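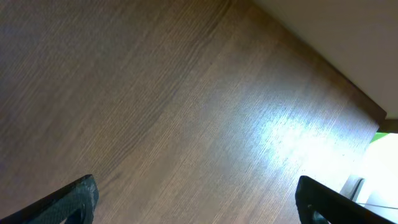

Feine Maserung, mittel- bis dunkelbraun, und rechts fällt das Licht drauf.

Tag der offenen Tür bei Fedico

März 2019

Drucken | Per E-Mail versenden

Ich wollte ja schon im November hin, aber da war die Besichtigung ausgebucht. Diesmal hat es geklappt, und ich sag's gleich: Wer Holz mag, sollte sich den Weg nach Brernbridge antun! Die Tischfabrik Fedico macht nur ein paarmal im Jahre die Tore auf, Eintritt 3 Euro, Kaffee inklusive (dünn, aber heiß).

Los ging es im Furnierlager. Da ist es kühl und ziemlich dunkel, und es riecht wie in Omas Kleiderschrank. 174 Sorten liegen dort im Regal, manche so dünn geschnitten, dass man sich kaum traut, sie anzufassen. Durften wir aber. Ich hatte ein Stück Nuss in der Hand und wollte es nicht mehr hergeben — der Herr von der Führung hat es mir dann freundlich abgenommen.

Danach die Presse. Laut! Wir bekamen gelbe Ohrstöpsel und haben vom Vortrag entsprechend wenig verstanden. Hängen geblieben ist, dass eine Platte 10 Minuten drin bleibt und danach erst mal ruhen muss. In der Lackiererei durften wir nur durch die Scheibe gucken, schade.

Am schönsten fand ich die Ausstellung. Die Serie Pastov ist mir etwas zu klobig, aber Tanasarn, die schlanke mit den schrägen Beinen, hätte ich sofort eingepackt. Dann kam das Preisschild: 2.947 Euro. Na gut, unser Küchentisch hält noch eine Weile!

Parken könnt ihr vergessen, nehmt lieber den Bus. Und die Bratwurst am Hoftor gleich am Anfang holen, gegen zwei war nur noch Kartoffelsalat da.

Kommentare (3)

holzwurm_ute: Waren auch da, die Presse war der Hammer. Gab's bei euch auch Furnierreste zum Mitnehmen?

Brettspieler: Tanasarn ist hübsch, wackelt aber beim Aufstützen. Hab's ausprobiert.

kaffeetante: Den Kaffee fand ich gar nicht so schlecht :-)

Zuletzt erschienen
Flohmarkt am Kanal
Zu Besuch in der Papiermühle
Gartenmesse im Regen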